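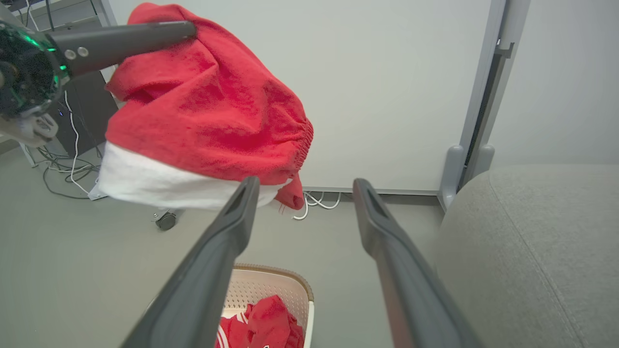
The Sisero Large Santa Hat

Home Costumes Holiday Hats Clearance Care Returns Cart (0)

Red hat, white brim, December. You know the general idea, and we haven't tried to improve on it. What we have done is make the thing big enough that a grown person can wear it without looking like they borrowed it from a bottle of wine.

The Sisero is the largest Santa hat in the Vasten catalog and the one we get the most mail about. Most of the mail is kind. Some of it is from people who bought the cheap one first, wore it through one office party, and have a red line across the forehead to show for it. We used to sell the cheap one. We're sorry about your forehead.

The body is soft red fabric that wrinkles and folds as soon as you pick it up. Please don't iron it. A Santa hat with a crease down the front looks like it's about to audit somebody. The brim is white fleece, and it's wide, much wider than the sad little strip you get on the drugstore kind. There's also a gathered, elasticated edge, so the hat gives a bit where it needs to and pulls back in when it's had enough.

32 comments | 118 shares

Who buys it

Stores, mostly. Garden centers, grocery chains, a surprising number of dentists. They buy by the case in May, when it's cheap and feels insane, and forget about it until the week after Halloween. Then somebody opens the box and there's a short argument about who has to go first.

After that it's families with large heads. We say this with affection, as a company run by people with large heads. If baseball caps sit on top of you like a bottle cap, this is your hat. If you have a small head, it'll still go on, and then it'll keep going, down past the eyebrows. Buy the Kuster instead. It's the same idea with less room in it, and you'll be able to see the buffet.

Long hair is fine. Buns are fine if they're low. A high bun under a Santa hat produces a shape we've seen a few times at our own parties and would rather not describe on a page children might read.

The details

Name: Sisero Large Santa Hat
Made for: Vasten
Color: red with white brim
Brim: white fleece, wide
Edge: gathered, elasticated
Size: one, and it's large
Sold as: single hat or case of 60
Case price: $800
Free shipping: orders over $69
Batteries: none. It doesn't sing. We get asked.

On the subject of singing

We did sell a singing hat for one season. It had a button in the brim, and the button was easy to press by accident, for instance by putting the hat on, or by sitting near it. A box of them went off in the stockroom one night in October and kept going until morning. The Sisero does nothing at all when you press it. If you squeeze the brim, it's squeezed. We consider this its best feature and have argued for printing it on the tag.

Taking it out of the bag

It comes folded flat, and it comes out of the bag looking like something that fell behind a dryer. Give it a good shake by the brim and leave it somewhere for an hour. The wrinkles ease up but they don't all go away, and they aren't supposed to.

Have a look along the seams while you're at it. Red fabric sheds the odd loose thread, and you'll want to snip those with small scissors. Don't pull them. Pulling a thread on a hat is how you find out which thread was doing the work.

Washing

Hats get washed less than any other piece of clothing, and holiday hats get washed least of all. We've met hats that had been through nine Christmases and the gravy from each. So:

Wash it cold, on gentle, with other red things. We can't say this strongly enough. Red sweaters, red socks, the team shirts, whatever you've got. It's worth keeping one basket just for the red load in December and letting it fill up. The hat can go in last.

Don't put it in with the towels. We know the brim is white. The brim has made its peace with living next to the red part. Your towels haven't, and you'll own pink towels until you die, because pink towels never wear out.

Turn the hat inside out if you remember. Skip the fabric softener, which makes the fleece go flat and a little greasy. Bleach on the brim is a bad plan, even if you're careful, even if you use the tiny brush. Spot clean it with dish soap and water and accept what's left.

Lay it flat to dry or hang it up by the brim. The dryer won't destroy it on low, but heat is hard on elastic, and once the edge goes slack you've got a red bag. If the fleece dries in clumps, rub it with your hand, or brush it with a clean pet brush. Clean is the important word there. A customer skipped that part and sent us a picture, and it really did look like Santa had been sleeping with the dog.

Storing it

Dry it all the way first. Then fold it once, loosely, and put it on top of the box, over the lights and the ornaments. Everyone puts hats at the bottom. Then eleven months go by under a tree stand and it comes out shaped like a tree stand.

If you're a store with a full case, keep the carton and use it. Hodico boxes are what ours come in and they're good boxes, and you won't find a better fit by hunting around the back room. Write HATS on more than one side.

Ordering by the case

A case is 60 hats for $800. We don't break cases, so please don't ask for half of one, and please don't ask for one and a bit. Singles are sold as singles, and you can add as many of those as you like.

We shipped 1,740 of these last season and ran out in the second week of December, after which the phone got unpleasant. We've ordered more this year. We expect to run out again, a little later, and for the phone to be unpleasant over a shorter stretch. If you need hats for a certain date, the time to order is when it seems much too early. If your neighbors aren't wearing shorts, you've probably missed it.

Cases go out on the truck by noon if we have your order by nine in the morning. Singles go in the regular mail and take as long as the regular mail takes.

Returns

Unworn hats can come back within thirty days. Worn hats can't, for reasons anyone who has worn one will understand. We also don't take returns in January on hats bought in December, unless there's something wrong with them. Christmas being over is not a defect.

If a seam opens up or the elastic quits in the first season, tell us and we'll send another. You can keep the bad one. Put it on a newel post, or a pumpkin if it's early enough.

Questions we get

Will it fit over a hard hat? Depends on the hard hat, and please ask your safety person before you ask us. We think it looks great. We're not your safety person.

Is it warm? Warmer than no hat. The fleece helps around the ears if you pull it down. It isn't made for shoveling, though several of you shovel in it.

Does it come in green? No. We tried green. People thought it was a different hat.

Can I wear it in July? We have no way to stop you.

Is there a matching suit? There's a coat under Costumes, sold separately, with its own problems. Read that page before you order, mainly the part about the belt.

In stock | Add to cart | Save for later

Get the Vasten newsletter. It comes out when we remember. Enter your email below and you'll hear from us before the hats run out, or shortly after.

This site uses cookies to keep track of your cart. Accept Settings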